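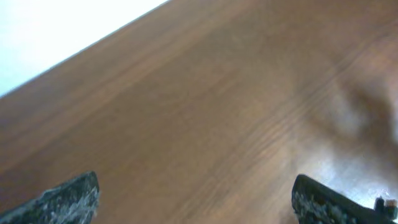 Revathi Nadar wrote back before I had my shoes off to say I should have asked them what the thing costs to run, never mind what it costs to buy. She is right. I had the whole bus ride to think of questions and I asked two.

Mon 25 October

Open day at Samarakoon. I got there at ten and the first group had already gone in, so I waited in the front office with a cup of tea and a leaflet. Sign-in sheet, visitor sticker, a short talk on where not to stand. There were 14 of us in my group, mostly from small shops like ours, plus a couple of students who took a lot of notes.

The arm they were showing is called the Muva. It is smaller than I expected from the website. It works over a brown wooden table with a plain two-finger gripper, and the fingers have a dark, speckled face on them. One of the students asked if other grippers would fit and the answer was yes, three kinds, sold separately. Of course.

They run it with a program called Clikero. You move the arm by hand to where you want it, press a button, move it again, press again, and it plays the points back. The woman giving the demonstration did a short job this way, picking up a block and setting it down in a tray, and it took her less time than it took me to find my glasses. Then she let people try. I had a turn. The arm is lighter to push than it looks, but I kept overshooting and my block went down crooked. She fixed two of my points and after that it went down straight.

My two questions. First, how much can it lift. Not enough for the full crates, fine for single parts. Second, what happens when the light changes during the day, as our back room gets the sun from three o'clock on. She said the camera at the wrist can have trouble with shine on a tabletop and they usually tell people to put down a mat or hang a blind. We have a blind. It is broken.

Price with the program and one day of training is $3960 for the first year on their rental plan. I wrote it on my hand and then on the leaflet. Gultance had something similar at the show in March but wanted a longer contract, and I never got a straight number out of them.

Lunch was sandwiches. I missed the 1:15 bus and took the next one.

To do: call about running costs, measure the back table, ask if the training day can be split into two mornings. Also fix the blind – or get a new one, whichever is cheaper.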